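Rastside > Block Club > Meetings > February

Rastside Block Club: Minutes of the February Meeting

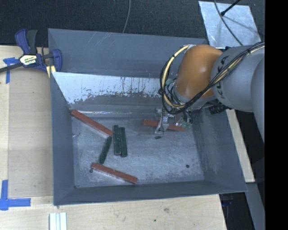
Red and green blocks in the big gray bin.

Present: 11 members. Meeting opened at 7:10 p.m. in the Warden Room.

1. Last minutes
Approved with one fix: the cabinet key goes back to the Bromesau desk, not the front office.

2. Sorting the long blocks
Great progress! The long blocks are being gone through by color, and everyone loves how the reddish-brown and dark green look together. Agreed to keep those two colors as a set for the spring build. Blocks with rough faces stay in (they grip so well when stacked!).

3. The gray bin
The floor is scuffed and the whitish band on the back wall is flaking at its lower edge. Members were fond of it all the same, and the sloping sides make it easy to reach into. Agreed to keep it and give it a good scrub. New bin proposed, 2 in favor, 8 against, one abstaining.

4. Spring build
The El Ouafi bridge plan won by a mile. It calls for 409 blocks, our biggest yet, and we can't wait. Tables to be pushed together the night before.

5. Other business
More felt pads needed for the tabletops. Snack list is on the door.

Closed at 8:25 p.m. Next meeting in March, same room.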